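I have never believed in folding systems. Every February some article tells me to roll my shirts or stand them up on end, and I go along with it for 7 days before the pile comes back. The latest, from a little household magazine called Flidstead, says you should tip everything out on one table and sort it "by weight". By weight! I don't own scales for jumpers.

Still, I gave it a go. Towels are heavy, fine. After that it gets silly.

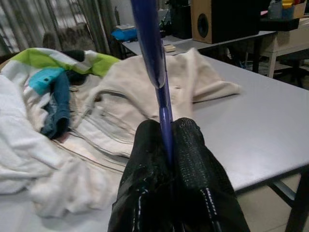
Issue 454

The pale top with the long zip is my problem case. Is it a shirt or is it a jacket? Flidstead would have me decide before I touch it, and I've had it for years without needing to know. The stripy green, black and white cloth has no obvious group either, so it went on the heap with the big white towel and the blue things.

The article promises you'll save 351 minutes a year. I'd like to see who held the stopwatch. My own method is to fold whatever is on top and then the next thing, and I'm going back to it tonight. I may keep the bit about using a table, as the bed was never much good for it.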